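# A day out at the Verkeck mill (and far too much wool)

So I finally went! I've been promising myself the Verkeck open day for years, and every year it either clashed with something or I forgot until the week after. This time Kulsoom Sethi from my weaving group booked both our places back in the summer and simply told me when to be at the station. Very effective method.

For anyone who doesn't know it, Verkeck is a small blanket and bedding mill at the bottom of a long lane, with a river behind it and a car park that was clearly designed for horses. We walked up from the bus, which takes longer than the website says. Wear proper shoes. I didn't.

They open the doors once a year, in December, and the tours go round in groups. Ours was led by Haris Ansari, who started in the dye house and now looks after the finishing side. He has a lovely way of explaining things, shouting over the looms and then carrying on shouting for a minute or two after we'd left them.

## The carding room

We began with the fleece. It comes in washed, in bales taller than me, and gets teased apart and blended before it goes through the carding machine -- a great long row of rollers covered in wire teeth. The oldest one has 43 rollers (there's a plate on the side, I checked) and it was built by Ó Néill, whose name is cast into the iron in letters as long as my hand. What comes off the end is a web so thin you could read through it, and then it's split into strips and rubbed into soft, weak ropes. Haris let us pull one. It comes apart with no effort at all, and then he handed us the same stuff after spinning and I couldn't break it.

The smell in there! Sheep and warm oil. Kulsoom said it was like her uncle's garage with a farm in it. I loved it, she was less keen.

## Looms

Six looms, four of them running while we were in. I'd brought earplugs after reading a warning on somebody's blog, and I'm glad I did, though they hand out foam ones at the door anyway. The newer looms are Fodetti and they're fast enough that you can't follow the weft at all, you just see cloth creeping forward. The old one in the corner is kept for samples and short runs, and that was the one I stood at. You can watch each pick go across. A woman was mending a broken end in the warp while we were there and there are 3000 ends in that warp, so how she found it I have no idea. I get cross with 80.

I asked whether they ever sell off the sample lengths and got a very polite no.

## The dye house and the wet end

This was the bit I'd come for. They do piece dyeing mostly, so the cloth is woven undyed and coloured afterwards, and they had a wall of little swatches pinned up going back donkey's years. Loads of greens. I took a note of three of them for a throw I've been planning and then lost the note, so if anyone else was in the two o'clock group and wrote down the mossy one near the door, please get in touch.

After that comes washing and milling, where the cloth is thumped about in soapy water until it shrinks and thickens. Then raising, where they brush the surface up. They used to do it with real teasels and there's a frame of them in a glass case, very spiky and rather beautiful. I could have spent another half hour in that room but our group was being herded towards the tea.

## Tea, shop, home

Tea was good. Cake was better -- a ginger one with lemon icing, and it had all gone by the time the later groups came through, so book early. The shop is upstairs and has a seconds bin where the faults are tiny. I bought a grey single blanket with a wobbly edge and Kulsoom bought a Cinex lint comb, of all things, when she was surrounded by wool.

A few practical bits if you're thinking of going:

- Tickets are cheap but they go fast
- There's a flight of steep stairs to the shop and no lift, though they'll bring things down if you ask
- Cash only for the tea
- The last bus back is earlier than you'd like

We nearly missed ours. I'll be going again next year, with boots and a bigger bag, and I want to see the old loom set up for a twill if they'll do it.

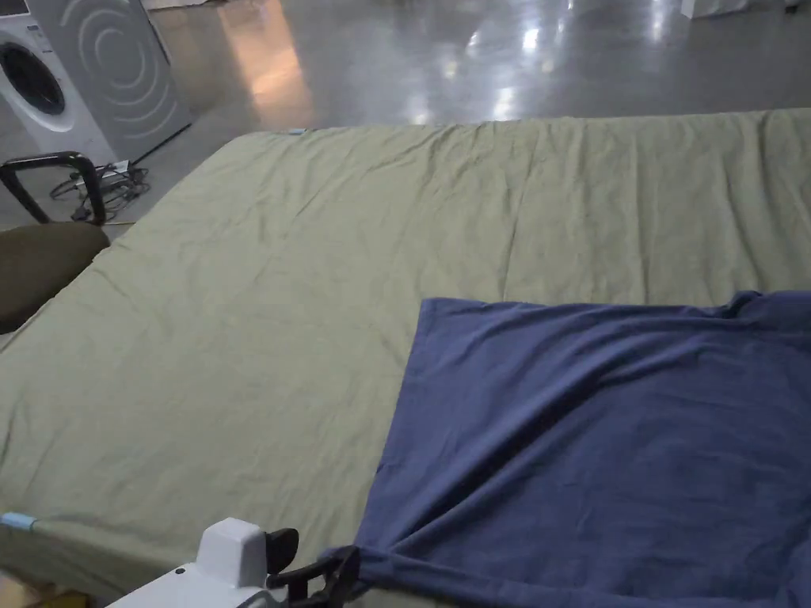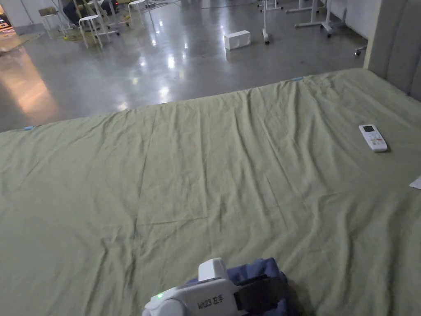

*Green bedding, wrinkles and all. The navy cloth is in the first one.*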